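Starkthorpe bench notes, July
Tracking over plain surfaces, continued. Started a bit after nine, kettle first.

Picking up where I left off with the drift problem. For anyone reading this who missed the earlier pages (and I know some of you skip straight to the bits with numbers in), the trouble is that the Fedinell pipeline does a lovely job of working out where the hand-held gripper has been as long as there is something to look at, and then goes quietly to pieces when the camera tips down over the white table. The pose doesn't jump. I almost wish it would, a jump is easy to catch. It slides, very gently, and by the time you are back over something with texture the whole path has been bent like a coat hanger, and the tracker is perfectly pleased with itself.

I spent the first hour on something I should have done weeks ago, which was to write a small script that steps through a recording and plots the number of tracked features against the reported confidence. It lives in tools/plot_health on the Ateş machine. It is not pretty and the colours are horrible, but please use it, and please don't all make your own copies in your home folders like we did with the last one! It takes a recording folder and an optional start and end, and it will grumble if the timestamps go backwards, which they do in a few of the older recordings.

Ran it on recording 1371 first, as that is the one with the worst bend. It is a plain reaching pass, jaws open, moving towards the bin and back again. The feature count falls off a cliff as soon as the view is mostly table, as expected. What I hadn't expected was that the confidence hardly moves at all. I stared at that for a good while with my tea going cold, and then went and read how the confidence is worked out, and of course it is the fraction of tracked features that agree with the motion estimate. So if you are down to a handful of features and they all agree with each other, you get full marks. A handful of friends agreeing in the pub, basically.

And then the obvious next question, which features are left? I dumped the points out at 583, right in the flat part of the plot, and nearly all of them were on our own fingers. The little round holes near the top of each one, the edges along the rims, the brass bushing down in the corner. Beautiful sharp corners, lovely contrast, there all the time, and never moving with respect to the camera. The tracker sees a world that is standing perfectly still and concludes, quite reasonably, that we aren't going anywhere. The motion sensor says otherwise, the filter splits the difference, and there is our slide.

I was a bit cross with myself, as we do have a mask. It was drawn by hand back when the jaws were shut for most of the recordings, a sort of trapezium at the bottom of the view, and with the fingers spread wide it covers the patch of bare table in between them very nicely and misses a good part of the fingers themselves. So it was throwing away the table and keeping the gripper. I have left the old mask file in the repository with a note in its header. Please don't load it for anything new.

Things I tried, in the order I tried them:

First, a simply bigger mask. One large block along the bottom, tall enough to cover both fingers at any opening. Quick to do, and the slide did get smaller, but it also takes out the middle of the table where objects turn up when we are close to grasping, and that is just the part of the path we care about most. Good enough as a stopgap, no more than that. Kept as mask_block in the config.

Second, two masks that follow the jaw width. We already read the width for every step, so it seemed daft not to use it. I took the finger outline from the drawing, projected it through the camera model with the width as the only moving part, and grew the edge by 6 pixels all round to be on the safe side. It lines up well when the jaws are nearly shut. When they are wide it sits slightly inside on the left finger, and I think that is the lens model being a little off towards the corners, where we never had many calibration points to start with. I grew the left outline a bit more on that side and moved on, with a mild feeling of guilt. The mount goes in as a fixed piece, it never moves, and the strip of housing up the left-hand border too. That border had been giving us long thin edge features which I'd never noticed before and which are every bit as bad as the holes.

Third, changed the confidence. It now drops when the count is low however well the survivors agree, and it also drops when they are all bunched up in one part of the view. I have done this with a very plain formula, nothing clever, and the threshold is set in the config so that we can argue over it at leisure. The planner on the Samier side reads this same value to decide whether a recorded path is fit to be played back, so expect more paths to be turned down for a while. I would much sooner have that than what we had before, but do shout if it suddenly refuses something you know to be sound.

With the finger masks in, what remains over the bare table is very thin. The detector was set to a minimum contrast that made sense for the cluttered bench, and on a white surface with a white bin on it there is next to nothing above that level. I brought the minimum down in steps and watched what came in. At first you get the edge of the table, which is a real gift, a long straight line with the wooden strip against the white. Then the foot of the bin and its shadow. The shadow is soft, so the points on it wander, but they don't wander far. Below that you start picking up the smudges on the tabletop, and I was all ready to be rude about those, but they are fixed to the table and they hold quite nicely from one step to the next. I have asked for the table not to be wiped down until I have finished this round of tests, please and thank you.
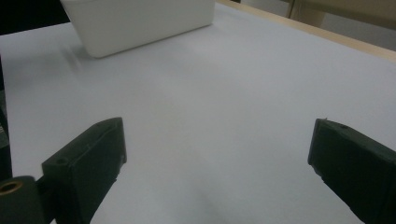
The wood edge is worth a few more words, as I think we can get more out of it than we do now. Point features slide along a straight line (any spot on it looks like its neighbour), so the tracker is happy to let them drift lengthways, and you end up with good information across the edge and rubbish along it. A proper line feature would keep the good half and throw away the other. There is some half-finished line code in the Fedinell branch from the spring, and I had a read through it over lunch. The matching looks fine to me. The part that puts lines into the filter is missing altogether, with a cheerful comment where it ought to be. I reckon it is a couple of days' work and I would rather like to do it myself if there are no objections.

Back to the runs. I raised the cap on features to 800 so that the low contrast points would not push out the good ones, and it does slow things down, but we process these recordings overnight anyway and I can't get very worked up over it. If anybody wants to run it live, set the cap back to what it was and use mask_block.

Reran 1371 with all of it switched on. The bend is much smaller. The way out towards the bin is now close to straight, and the way back rejoins the outward path without that nasty hook. There is still a little sag in height in the middle, where the view is at its emptiest, and I don't think any amount of fiddling with the detector will fix that one. It smells like the gravity direction being slightly off at the start, and that means looking at the first few seconds of each recording, when we are supposed to hold the gripper still and (I have checked) mostly don't.

A small thing while I remember. The width-following mask needs the width and the picture to share a clock, and in the older recordings they don't quite. You can see it if you overlay the outline while the jaws are closing, it trails behind like a tired dog. I put in a fixed offset per recording, read from the notes file, with zero if there is no note. If you know the offset for any of yours, do add it, the key is width_lag and it is in seconds.

Also tidied up while I was in there: the loader no longer swallows a missing calibration file and carries on with the defaults. It stops and tells you. That will annoy at least two of us tomorrow morning and I am sorry in advance.

Left to do, roughly in the order I'd like to do it:
Rerun the whole reaching set overnight with the new masks (started, running on Ateş, please leave it be).
Check the stillness at the start of each recording and flag the bad ones.
Redo the lens calibration with plenty of points out in the corners, the lower left above all.
Finish the line features.
Ask on the Samier side what they do with a path whose confidence is low only in the middle. Rejecting the lot seems a waste.

Config for today's run is saved next to the plots. Off to find something to eat, the biscuit tin is empty again.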